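Module handout 6: Automation at work and the people who do the work

Read before the seminar. Bring a copy with you, together with your notes from handout 5 on task analysis. Issued April 24, 2025.

## 6.1 Purpose of the session

Earlier sessions dealt with machines as items of equipment: what they cost, how they are guarded, where they stand. The present session deals with the people who work beside them, before them and after them. By the end of it, students should be able to describe a job as a set of tasks, say which of those tasks a given system takes over, and give a fair account of what remains for the person.

The session is built on one case, the site operated by Fleltico at Nindalura. The company cleans, resets and supplies furnished meeting rooms and short-stay flats. Most of its work is done by hand, in small rooms that differ from one another, and for many years it was thought unsuitable for automation of any kind. That view has changed, and the Nindalura site is useful to us because the change is still in progress and the staff concerned are still in post.

## 6.2 The case in outline

At the start of the period studied, Fleltico employed 159 people at Nindalura. Of these, 42 worked in the linen and supplies hall, and most of the remainder worked in the rooms. The hall was automated first. Carts are now moved by self-driving tugs, and folded linen is sorted by a fixed line fitted with cameras and two arms. The supplier of the line was Lappalainen, who also trained the first group of operators.

The second stage is called Tededano within the company. It concerns the rooms themselves: wiping and clearing tables, setting out small objects, putting chairs back in place, watering and turning plants. No robot is yet at work in the rooms. The stage consists of recording how members of staff carry out these tasks, so that the recordings may be used to teach a machine. By the close of the first recording period the collection held 3,787 recorded tasks.

The two stages affected staff in quite different ways, and students are asked to keep them apart. Much of the confusion in earlier essays on this case came from treating them as one event.

## 6.3 What changed in the linen hall

Before the line was fitted, a shift in the hall was made up of lifting, sorting, folding, stacking and pushing carts. It was heavy work. Complaints of back and shoulder pain were common, and staff turnover was higher there than anywhere else on the site.

After the line was fitted, lifting fell sharply. So did walking. The work that remained fell into three groups:

- **Feeding.** Placing linen on the belt so that the cameras can read it. The pace is set by the line.
- **Clearing.** Freeing jams, removing torn or stained items, and dealing with anything the line has refused.
- **Watching.** Following the status screen and calling for help when a fault cannot be cleared on the spot.

Staff interviewed for the case were, on the whole, glad to be rid of the lifting. They were less content with the pace. Under the old arrangement a pair of colleagues could work quickly for half an hour and then slow down together, and they could talk. Under the new one the belt moves at a fixed rate, and a person feeding it has little chance to look up. Several said that they went home less sore but more tired, and found this hard to explain to their families.

Clearing became the post that people wanted. It called for judgement, it allowed movement, and those who were good at it became known for it. At first it was not graded or paid any differently from feeding. The regrading came after 14 months of discussion, and students should consider why it was not settled before the line was switched on.

## 6.4 Terms used in this handout

**Task.** A piece of work with a clear beginning and end, such as wiping a table or setting out a bottle and glasses.

**Job.** The set of tasks given to one person, with the responsibilities and the relations to other people that go with them. Machines take over tasks. Jobs are changed by managers, who decide how the remaining tasks are to be put together.

**Residual work.** What is left to the person once a machine has taken its share. It is often discussed as though it were a small amount of the same work. In the linen hall it was work of a different kind.

**Demonstration.** A task carried out by a person for the purpose of being recorded and later copied by a machine. The person may use hand-held grippers in place of bare hands, so that what is recorded is closer to what the machine will be able to do.

**Tacit skill.** Knowledge that a worker uses without being able to state it easily: how hard to press on a surface, when a cloth needs turning, which object to move first.

## 6.5 What is changing in the rooms

The demonstration work draws on experienced room staff. They were invited to apply, and those selected spend part of each week on ordinary rooms and part on recording. The rate of pay for recording hours is higher. A local agreement limits the time spent on it in any one shift and provides for rest breaks.

Points for discussion arise under four heads.

1. **The nature of the work.** A demonstration resembles the ordinary task and is harder to do. Two fingers of a gripper must serve for a whole hand. Cloths, which give no trouble to bare hands, are the item most often mentioned by staff as awkward. Workers report that they had to learn their own job again, more slowly, and that some became curious about movements they had made for years without thought.

2. **Repetition.** One task may be repeated many times with small changes to the layout. A person who has reset a table well once has, in ordinary work, finished. In demonstration work the same person is asked to disturb it and begin again. Staff differed widely in how they felt about this. Those who took pride in a finished room tended to like it least.

3. **Setting.** Rooms are recorded furnished, with the chairs, plants and small objects that staff would meet in the course of a shift. The person works at the table with a gripper in each hand.
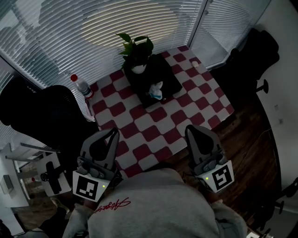 4. **Ownership.** The skill recorded belongs, in the everyday sense, to the worker. The recording belongs to the company. The agreement at Nindalura gives staff the right to know how recordings are used and to withdraw from further sessions without loss of their ordinary post. It does not give them any share in later income from the recordings. Whether it should have done so is the subject of the first seminar question.

## 6.6 Consultation and its limits

The company held briefings before each stage. Those before the first stage were short and dealt mainly with safety. Those before the second were longer, and staff were shown the equipment and allowed to handle it. Attendance and goodwill were both better on the second occasion.

It would be a mistake to conclude that the second stage is therefore free of difficulty. Staff were consulted about the recording. They have not yet been consulted about what will follow it, and the company's position is that no decision has been made. Some of the room staff accept this. Others regard it as unlikely, given the sum spent, and have said that they would prefer an uncertain plan to none at all. The written statement given to staff in June promises notice before any machine is placed in a working room — it does not say how long that notice will be.

Students should also note who was absent from the briefings. Agency workers, who cover evenings and holidays, were not invited to either round. Their hours in the linen hall were the first to be reduced.

## 6.7 Seminar work

Prepare written answers to two of the following. The combined length should not exceed 550 words.

- Should a worker who provides demonstrations receive payment beyond an hourly rate? State what such a payment would be for.
- Choose a job you have held or observed. List its tasks and mark those that a machine might take over. Describe the job that would be left, and say whether you would apply for it.
- The regrading of clearing work was settled only after the line was in use. Draft a short paragraph that could have been added to the original agreement to deal with the matter earlier.
- What should room staff be told at this stage, when the company itself does not know the outcome?

Answers are to be handed in at the start of the seminar. Students who have worked in cleaning, hotels or laundries are encouraged to draw on that experience, and should say plainly where their account differs from the case.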